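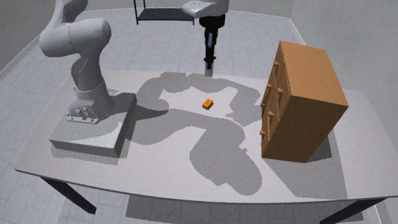
Bedside cabinet

A bedside cabinet (also nightstand, night table or, among estate agents, "bedroom storage") is a small piece of furniture placed next to a bed, within reach of a person lying in it. It usually has a flat top and either a door, a drawer or both. Its stated purpose is to hold the things a sleeper may need in the night. Its usual purpose is to hold the things a sleeper meant to put somewhere else.

Origins

The bedside cabinet descends from the commode, a cupboard made to conceal a chamber pot. Early makers went to some trouble over this, fitting sliding shutters, false drawer fronts and raised edges, so that a visitor might take the thing for a small bookcase. Few visitors can have been fooled for long. As indoor plumbing spread, the pot left and the cupboard stayed, and makers found that people would go on buying a box for the side of the bed with nothing in particular to go in it.

The lamp arrived next and the alarm clock followed. Both needed a surface at about the height of the mattress, and this has governed the shape ever since. Beds have meanwhile grown taller, and many older cabinets now stand well below the person they are meant to serve.

Construction

Most cabinets are a plain box, or carcass, on short legs or a plinth. Solid wood is the traditional material, with veneered board common in cheaper ranges. The back panel is generally the weakest part, being thin and pinned on last, and is often the first to part company with the rest.

Doors may be hung on either side. A matching pair should have one hinged left and one hinged right, so that both open away from the bed. Pairs sold as two of the same are widespread, and one of the two sleepers must then reach round the door. The Clorkby, a flat-packed model sold for many years in boxes of one, came with hinge holes on both sides and a bag of plugs for the holes not wanted. The plugs were a slightly different brown.

The Trosley pattern, named after the workshop that first sold it, has an open shelf above a single door. Its admirers say the shelf is for books. The Verkurska is lower and wider, with two shallow drawers, neither deep enough for a box of tissues.

Contents

The furniture writer Hermenegildo Barajas devoted a chapter of The Small Cupboard to what people keep beside their beds, having looked into 200 cabinets with their owners' consent. He found that 26 held a torch, and that 3 of the torches worked. Spectacles were common, as were foreign coins, single earrings, instruction leaflets for appliances long gone and a paperback with a bookmark near the start. Barajas sorted the contents into "wanted", "forgotten" and "denied", and declined to publish the last list in full.

His method was criticised by Blöndal, whose review complained that anyone given notice of such a visit would tidy up first. Barajas replied that he had seen the cabinets and could find no sign of it.

Placement

Cabinets are normally set level with the pillow – any further down and the lamp lights the feet. Where a room is too narrow for two, the second is often replaced by a stool, a stack of books or the windowsill. Which sleeper gets the real one is settled early and seldom reopened.

See also
Blanket box
Chamber pot
Commode
Tallboy
Washstand

Categories: Cabinets and cupboards | Bedroom furniture | Articles needing more sources

Search this site Go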